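I have been reviving old desktop computers since June, and I have to tell you about the text adventures! I went in wanting a cheap machine for writing letters and came out completely hooked on games with no pictures in them at all.

The one that got me is called Zurkach. You wake up in a salt mine, there's a lamp, there's a locked gate, and the game sits there blinking until you type something. I typed "help" and it told me to help myself. I was in love by the second room.

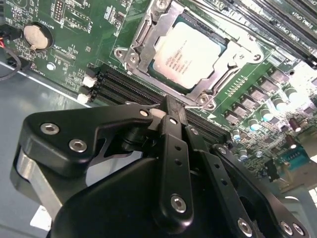
What I adore is how much these games trust you. Zurkach has 27 rooms and I drew every one of them on graph paper, with arrows going everywhere (the map now covers most of my fridge). You get 1,000 points for a perfect run. My first finish was a proud 30, and I think most of that was for picking up the lamp.

Bit-na Jin left a comment in August telling me to try Fedimero next, and oh, she was right. It's a bigger, stranger thing set on a ferry that never docks, and the writing is gorgeous. There's a cook who answers every question with a recipe. I spent two evenings convinced the soup one was a code. It was soup.
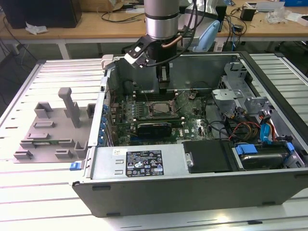
Tower on its side, panel off.

If you want to start, my advice is to keep a pencil handy and read everything twice. Try silly verbs too! Somebody sat down years ago and wrote a reply for "sing to the gate," and finding that reply at 11 p.m. made my whole week. Also, save before you go down any ladder. Fedimero in particular is mean about ladders.

I'm still stuck in the engine room, so no spoilers please, but a gentle hint about the brass whistle would be very welcome.

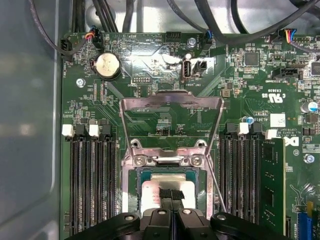

The processor in its socket.

Next up is Skondalico, which I hear has a talking goat.

3 comments

Bit-na Jin
So glad you got on the ferry!! Whistle hint: who on board is hard of hearing?

marlo_t
30 points is more than I got. I fell in the salt.

pinecone
Please post the fridge map when you can.

Recent posts
Graph paper, ranked
Letters I owe people
My favorite fake ferries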